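Moving my receipts out of Vendport

I kept my household receipts and warranty papers in Vendport for 9 years. In March the hosted version announced a new pricing tier, and the tier I was on stopped accepting uploads over a certain page count. Existing records stayed readable. I took that as a reasonable point to leave, and these are my notes on the export and on where everything went.

The account held 3,057 records. A record in Vendport is a scanned document plus a set of fields: vendor, date, amount, category, and a free-text note. The export tool produces a zip archive with the scans in one folder and a single CSV file for the fields. The link between the two is the scan's file name, which appears in the last column of the CSV.

The first problem was encoding. The CSV declares itself as UTF-8 but the note column in older records is in Windows-1252. Any note with a curly apostrophe or a degree sign came through damaged. I read the file as bytes, tried UTF-8 on each line, and fell back to the older encoding when that failed. Decoding line by line is slow in principle, but on a file this size it finished before I could switch windows.

The second problem was dates. Vendport stores the date you typed and the date of upload, and exports only one of them under the heading "Date." For records edited in the web interface it is the typed date. For records edited on the phone it is the upload date. I confirmed this by opening a dryer receipt that was supposedly from the same evening I scanned a shoebox of old paper. There is no flag in the export to say which case applies.

My workaround was to run text recognition over every scan and pull out anything shaped like a date. If exactly one candidate fell before the exported date, I used it. If there were several, I took the earliest and marked the record for review. This left 51 records that had to be checked by eye, mostly thermal paper that had already faded when I scanned it. Those took an evening.

For the destination I looked at Praketti and Layug. Praketti has the better search, and its tagging model is close to what I would design myself. It also keeps the scans inside its own database file, so a backup means copying one large file every time anything changes. Layug leaves the scans as ordinary files in ordinary folders and puts the fields in a small text file next to each one. I went with Layug. The search is plain, but I can run grep over the folder when it falls short.

The folder layout is year, then category, then vendor. I considered putting vendor first. Warranty claims are usually by vendor, but tax questions are always by year, and I have many more of the second kind. Appliance manuals sit in a separate tree with no year level at all.

Two things I would do differently. I would have normalized the vendor names before importing. The hardware store at the end of our road, Pornero, existed under 2 spellings, and merging them afterward meant renaming files and editing the text files to match. I would also have exported the category list first - Vendport drops empty categories from the CSV, and I had been using a few of those as placeholders.

The new setup backs up nightly to a drive in the hall closet and once a month to a second drive that I keep at work. A full restore to a spare laptop took less time than making dinner. I compared checksums on both sides and they matched.

The scripts are short and specific to my export, so I have not published them. The date script is the only one with any logic in it. If you have an older account, check the phone-edited records before you cancel, while the web interface still shows both dates.
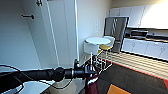 The phone and web dates differ in my account too, but the detail page for each record shows the typed date in the page source even when the export has the wrong one. I saved the detail pages with a script and parsed them, and skipped text recognition completely. It only works while you can still log in. Did you keep the original zip after the import?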